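Kitchen Storage Tips I No Longer Believe (and a Few I Still Do)

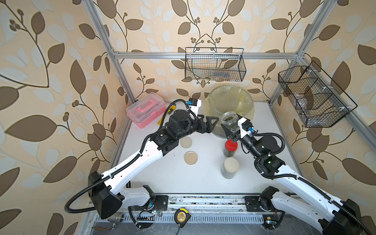 Glass bowl, jars and dishes against leafy wallpaper.

Every storage article tells you to move everything in your pantry into matching glass. I did it, over one long March, and I've been undoing parts of it ever since. So take the following as coming from somebody who has bought the jars already.

Does flour keep longer in glass?
Not that I can tell. A closed plastic tub does the same job and doesn't crack when you knock it against the faucet. What matters is the lid. Fill the jar with water, close it, turn it over above the sink and wait a minute. If it drips, keep buttons in it. Two of my Mallar clip jars dripped straight out of the box, and those were the expensive ones.

Bay leaves against pantry moths
I read this everywhere. I tried it through a whole summer and had moths and bay leaves. Freezing new flour and grain for four days before it goes on the shelf is duller advice and I have had no moths since, though I also threw out a very old bag of birdseed that same week, so who knows.

Rice in the salt shaker
Works a little. In a humid kitchen you end up with rice in the shaker and clumps on top of it. I keep salt in a small lidded dish and use my fingers.

Getting labels off
Oil and baking soda, equal parts, left on for 30 minutes, then a plastic scraper. I was ready to dislike this one, but it does take the glue off. Skip the hair dryer method. Skip the special label remover too, unless somebody else is paying.

Smelly lids
Sunlight helps. Vinegar mostly makes the lid smell of vinegar. A rubber gasket that has held pickles is a pickle gasket forever, so write P on it and move on. Skandix sells replacements in packs, but check the diameter first, as theirs run slightly small and mine had to go back.

Large bowls
The advice is to nest them. Fine for steel. Glass bowls nested without anything between them will sooner or later stick, and then you're standing there with cold water in the top one and warm water around the bottom one, hoping. A folded dish towel between them prevents it. Paper plates work as well. Never use hot water straight from the kettle for this.

Decanting spices
I gave it up. The date is on the original packet and I never copied it over. If you insist, put masking tape on the underside and write the date there before you pour. Keep them away from the stove, whatever the rack in the Hollis catalog looks like mounted right over the burners.

Shelf liner
Buy the cheapest roll. The "antibacterial" kind costs double and got just as sticky under the honey.

Last updated February 14, 2026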